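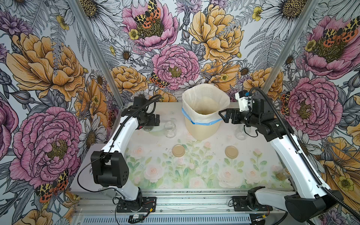
How do I work out strip length for a wallpaper with a large repeat?

kitchenwall_m
Posted 2024-09-03 on Itstead

The wall is 4,000 mm wide and 2,000 mm high from the counter to the ceiling. The paper is Villia, a half-drop match, 500 mm repeat, rolls 500 mm wide and 10 m long. The label gives the repeat but no cutting instructions. Plaster is sound, primed in July.

seam_roller

Divide the wall height plus trim by the repeat, round up to a whole number of repeats, and multiply back. Allow 50 mm of trim at the top and 50 mm at the bottom. Your height with trim is 2,100 mm, and 4 repeats only get you to 2,000 mm, so you go up to five. Strip spacing on the roll is 2,500 mm.

The wall takes eight strips if it is exactly the width you gave and you start flush in a corner. Don't start flush in a corner. Corners are rarely plumb, and an error at the first strip gets carried across the whole wall. Strike a plumb line, hang to the line, and scribe the corner edge. That usually means one more strip than the division suggests.

For a half-drop, every second strip is shifted down by half the repeat, 250 mm in your case. If you cut all strips in sequence from one roll, you lose that half repeat at every change. Cut the odd strips from one roll and the even strips from another. On the second roll the offset comes off once, at the start, and all four strips still fit, provided the last one is cut to 2,100 mm.

Order three rolls with the same batch number. Check the batch on each roll before opening any of them. Write the strip number and an arrow for "up" on the back in pencil. Ink can bleed through.
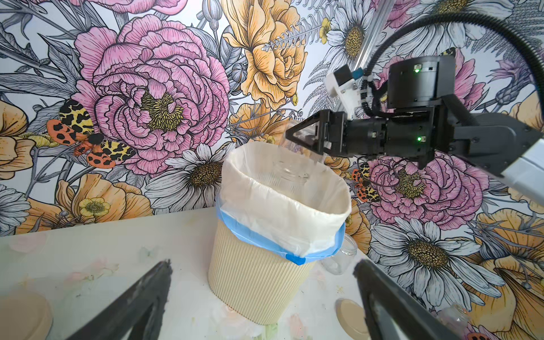

Decide where the largest motif falls before you cut strip one. With big flowers, a bloom sliced through at the ceiling line is more noticeable than one sliced at the counter. Hold the loose roll against the wall, slide it until the top edge crosses leaves or background, and mark the ceiling height on the paper. All other measurements come from that mark.

Paste the wall or the paper according to the label. If it is paste-the-paper, give each strip the same soaking time. Unequal soaking means unequal expansion, and the pattern will drift at the seams even when the cutting was correct.

bradora_paper

Just buy extra. I used a different brand but same idea and ran out one strip short, and the new batch was visibly yellower.

plumbandlevel

The arithmetic above is right. Two additions.

Match seams at eye level and let any error go to the top and bottom. Printed repeats vary slightly, and a seam matched perfectly at the ceiling can be off by the width of a stem lower down.

Also measure the height at both ends and in the middle. Use the largest figure. Counters are normally level and ceilings often aren't, so the trim allowance gets used up at one end.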